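Judge Orders Sodness County to Hand Over Landfill Emails

18 Mar 2019

Big news for anyone who cares about open records! A county judge has ordered Sodness County to release 728 pages of emails about the Fladov landfill contract, and the ruling is about as strong as these things get.

The Wander Ledger, a weekly paper with a staff of two, filed its request last summer. The county sat on it, then sent back 10 pages, most of them blacked out from top to bottom. The paper sued in January, arguing that the public has a right to know how the contract went to a single bidder – and why the bidding window closed early.

The judge agreed on nearly every point. The county had claimed that the emails were "preliminary discussions" and could stay private. The ruling says that label can't be stretched to cover messages sent after the contract was signed, and it gives the county 18 days to turn over the full set. Only home addresses and bank details may be removed.

The order also reaches messages sent from personal accounts, as long as they dealt with county business. That part is huge. Other towns in the area, Waaka among them, have fought over the same question for years without a clear answer from the bench, and their lawyers will surely be reading this one closely.

County attorneys said they are reviewing the decision and have not ruled out an appeal. An appeal could put the deadline on hold, but the judge wrote that any request for a delay must come with a page-by-page list of what the county wants to keep back.

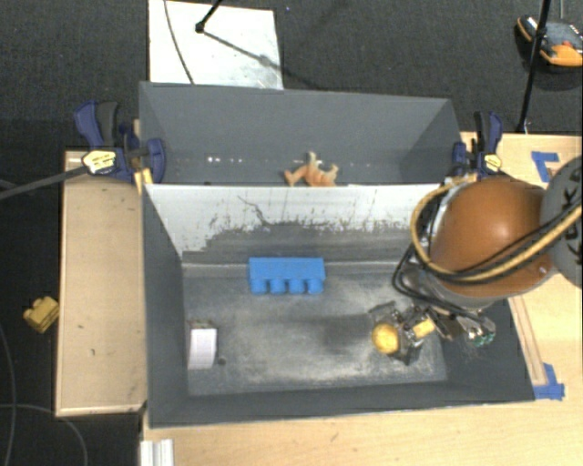 What happens next

The first batch of emails goes to the Ledger, which plans to post every page online, free to read. The county must also pay the paper's filing costs. A hearing on legal fees will be set once the records are out.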